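Arm cell notebook, Thursday, September
Stamp task: thumb again
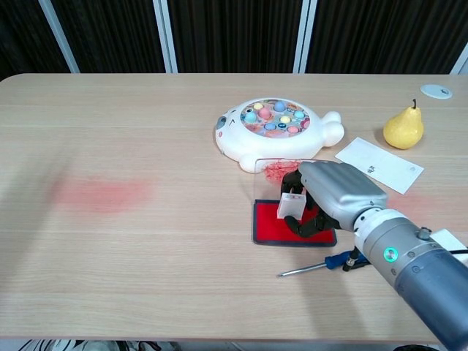
Started at 10 with the intention of being finished by lunch. The complaint from Halina was that the hand "lets go a bit" when it presses down, so the stamp comes up tilted and the print has one good half and one ghost. She had put up with it for a week by calling the bad ones drafts.

First guess was the wrist, since I always guess the wrist. Went round the bolts with the torque driver and every one of them was where Ferenc left it. He will be unbearable. Second guess was the payload setting, and that was fine too.

Third guess, the thumb tendon. Held the hand closed on a block of scrap plastic, pulled by hand, and the thumb gave before the other fingers did. Not much, maybe the thickness of a business card, but the stamp is small and a card's thickness at the grip is plenty at the ink. Took the slack out at the tensioner, a quarter turn at a time, re-homed the hand after each one. Three quarters was right. A full turn made the thumb buzz at rest, so I backed it off.

Then the usual: hand calibration, open-close 100 times with nothing in it, check motor temperature, check that the thumb still homes to the same place. It did.

Pressing height next. The old value had been nudged down by somebody to make up for the soft grip (no note, no initials, I have my suspicions and they sit by the window). With the thumb fixed, that value drives the stamp into the pad like a fence post. Raised the press by 3 mm, then crept down until the ink took evenly. New number is in the config under stamp_press, with a comment, so there is now at least one comment in that file.

Ink. The red gets on everything. Diễm swears by baby wipes, Hanna by isopropyl. Wipes are fine for the tabletop. Please keep the alcohol off the finger pads, the last set went shiny and we spent two days blaming the grasp planner.

Cable: the one off the white housing is all right for now but I don't love how it bends when the wrist rolls all the way over. Limited wrist roll in the stamp program only. If anyone copies that program for another job, the limit comes along with it – you have been told.

Ran the full pick, ink, press, return sequence through the afternoon. Last run logged 1645. Two bad prints all day, both from before I remembered to load the new config – so those are mine.

Still to do:
Order a spare tendon from Berklow, we are on the last one.
Ask Beverley if the Donnelly job uses the same hand settings. If so they need the new thumb offset as well.
Put the blue and black screwdriver back in the drawer it came from.
Recheck thumb slack Monday before anyone runs anything.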